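Selling rugs out of a spare bedroom

November – by Jo

I've been buying floor stuff from Sigrun Sjögren for ages, so it felt a bit silly to sit down with her on a Friday morning and ask proper questions. She made coffee and told me to move the cat.
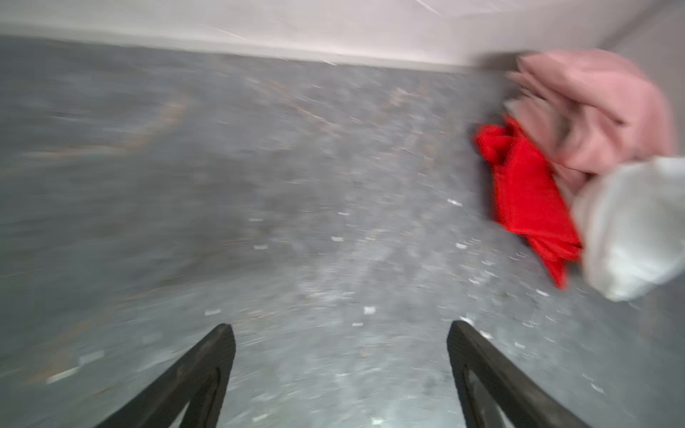 Her shop is called Pretia and it's still just her, a laptop and a bedroom you can barely get into. She started with 2 runners left over from her aunt's house. "I put them up for sale at night and they were gone before breakfast," she said. "I thought, well, that's my job now!"

It wasn't quite that easy (she kept shifts at a bakery for three more years). Last year she sold 419 rugs, nearly all of them secondhand, and she washes every one herself. I asked what people get wrong and she didn't even let me finish. "Size! They buy too small. Put tape down first, live with it for a week, then call me."

She's fussy about wool and very rude about shag. The dearest thing she's ever sold went for $500 and she still misses it – she showed me a photo on her phone, twice. The cheapest was a bath mat, and the buyer sent it back.

Next spring she's moving into a real storefront over in Cendgate, next to the key cutting place. Is she nervous? "I'm 76 percent nervous. The rest is paint colors."

I went home with a hallway runner I hadn't planned on.

Comments

marlene_k: I got my kitchen rug from her, love it, the dog loves it more

Tobydee: does she ship? couldn't find it on the site

Jo: She does Toby, just email her the size you need

pat: tape trick works, did it for our den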